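Bench notes: what we've been up to with the arm

Well, I said in the last newsletter that I'd write something up once the plant job had got going, and Kiros Mamo has reminded me of this every time we've crossed paths at the kettle, so here goes. Make yourself a tea, it's a long one.

For anyone who has joined the Skurnham workshop since the autumn, Fusus is our name for the robot project in the back bay. There's a grey arm on a stand, a table, a laptop that needs its lid held at one particular angle, and a changing set of people who turn up in the evenings and try to get it to do something useful. Up to Christmas that something was picking up wooden blocks. We got quite good at wooden blocks! Then everyone got thoroughly sick of them, and in January we sat down and asked what we'd really like it to do.

Kiros wanted plants. He keeps a lot of them at home and goes away for work, and what he'd love one day is an arm that can look a plant over, find a leaf that's past it, and take it off without wrecking the rest. I thought this was mad. Blocks have flat sides and stay where you put them. A plant is all bendy bits going in every direction, with other bendy bits in front of them. But it did sound like a lot more fun than blocks, and I was outvoted anyway.

Why we went artificial

We began with a real geranium off my kitchen windowsill, and I'd like to apologise to it publicly. The arm was only meant to reach in slowly and close on one stalk. It got the stalk, then kept on going backwards with the whole plant following behind, compost and all. I spent the rest of that session with a dustpan.

So now we use artificial ones. They don't mind being knocked about, they look the same every evening, and you can leave one set up between sessions without it leaning towards the window. The stalks are forgiving too — the arm can give one a fair old shove and it'll spring back more or less where it was. Mine came from the garden centre at Listwood, where they have an aisle of the things near the café. If you go, look underneath the leaves before you buy. Some of them are just a printed top with a blank back, and for our purposes we want something with veins on the underside as well, for reasons I'll get to.

Leaves do come off. I find them in my coat pocket. We've stopped gluing them back on after every run and just have a mending session when the plant starts to look sorry for itself.

The holder and the green tape

The first thing we learned is that a pot is no good. A pot slides. You can weigh it down with gravel, and we did, and then it slides more slowly. What we have now is a black upright holder fixed at the edge of the table, with a slot in the top that the stem drops into. The stem was too thin for the slot and rattled about, so I wound bright green tape round it in overlapping turns until it was a snug push fit.

A word about the winding, as I did it badly twice. Start at the bottom and work up, so each turn laps over the one below. If you start at the top, the edges all face downwards, and every time you push the stem into the slot they catch and roll back on themselves, and you end up with a sticky lump halfway down. Pull the tape fairly tight but don't stretch it thin. Stop just short of the place where the stalks branch out. I went over the branching point on my first try, and the whole plant came out looking like a bunch of asparagus.

Looking up from underneath

My favourite part of the whole business has been the wrist camera. It's a tiny thing, and it sits right down by the gripper, so it sees whatever the gripper is about to bump into. When we were doing blocks the view was as dull as you'd expect. With the plant it's wonderful. Send the arm in low and tip the camera up, and you're an ant in the undergrowth, with pale stalks fanning out over your head in all directions and leaves hanging off the ends.

It's also where the trouble starts. From above, a leaf is a nice big dark shape and the software picks it out easily enough. From below, you've got the undersides, and stalks crossing in front of other stalks, and the closest ones go soft and blurry just when you'd like them sharp. And then there's the light. Some of them come out a proper dark green and the rest go a washed-out pale blue, as though they'd been left in a shop window for ten years. It's all the same plant! I had the program looking for green, and it was quite happily ignoring half the foliage.

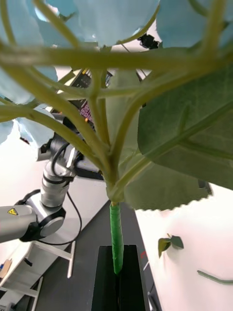
What I changed in the program

My first fix was to tell it that pale blue counts as leaf too. You'll have spotted the problem with that faster than I did. Most of the ceiling then counted as leaf, and so did a good bit of the floor, and the arm spent an evening trying to prune the building.

Endale (that's the Saturday-job name for our planning script, don't ask, it was Kiros's choice and it stuck) now goes about it the other way round. It begins with the green tape. The tape is a far brighter green than anything else down there and it hardly changes with the light, so it's dead easy to find. From the tape it goes up to the point where the stem branches. Then it follows each stalk outwards, and whatever is at the far end of a stalk is probably a leaf, whatever colour it happens to look. I was very pleased with this. It came to me in the bath.

Where it falls down is at the crossings. Two stalks pass one in front of the other, and the script comes up to the junction and takes the wrong turning, a bit like me on the ring road. What helps is moving the camera slightly and having another look. The stalks shift against each other, and the nearer one moves more, so you can tell which is in front. We take 5 looks from slightly different places now before it's allowed to make up its mind. I tried with 2 and it was nowhere near enough.

This is where the veins come in, by the way. If a leaf has a midrib you can see from below, the script can work out which way the leaf is pointing, and so where the stalk ought to join it. With the blank-backed sort you've nothing to go on.

How it's doing

Better than I'd feared, not as well as Kiros had hoped. In our last proper batch we gave it 70 goes at picking out one chosen leaf stalk and touching it, no pulling. It touched the right one 48 times. A fair few of the misses were crossings, and several more were the cable.

Ah, the cable. If you ever build one of these, think about the cable early on. Ours comes out by the wrist and hangs down in a big loop beside the arm, and it needs that slack or the wrist can't turn. But a loop of cable and a bushy plant will find each other sooner or later. We've had it hook a stalk, drag it sideways and let it go with a twang, and you then have a plant that's nodding for a good while and a camera that thinks everything has moved (because it has). I've tried clips, hair bobbles and a length of curtain wire. The hair bobbles are in the lead.

Moving slowly makes a huge difference as well. We cut the speed right down for the last bit of the approach, and the number of stalks getting walloped dropped straight away. It does make it a dull thing to watch. One visitor asked me whether it was switched on.

Things we could do with

If you're having a clear-out, please think of us. I'm after:

A couple of artificial plants with thin, flexible stalks, the scruffier the better, so long as the leaves have proper undersides.

A lamp with a dimmer. I want to see whether softer light from lower down stops the leaves going that odd blue.

More tape in very bright colours. I've nearly finished the green, and I'd like to try a second colour further up the stem so the script has two things to look for.

Anybody who's handy with a sewing machine and could run up a fabric sleeve for the cable. It needs to be stretchy and fairly smooth on the outside. There's cake in it for you.

Coming along

We're in the back bay most weeks from half past six, and you don't need to know anything about robots to join in. Some of the best help we've had was from people who just sat with a mug and said "it's going for the wrong one again" at the right time. If you do want to drive it yourself, ask Kiros or me to show you the stop button first, and tie your hair back if it's long. Please keep your own hands off the table while the arm's moving, even when it's going at snail's pace and there's a leaf right there that wants straightening. I know. I find it hard too.

Next on my list is the gentle tug. We've got it touching stalks, so the next thing is to close on one, give a small pull, and see whether the leaf comes away or the whole plant pops up out of its slot. My money's on the slot, so I'll be bringing more tape.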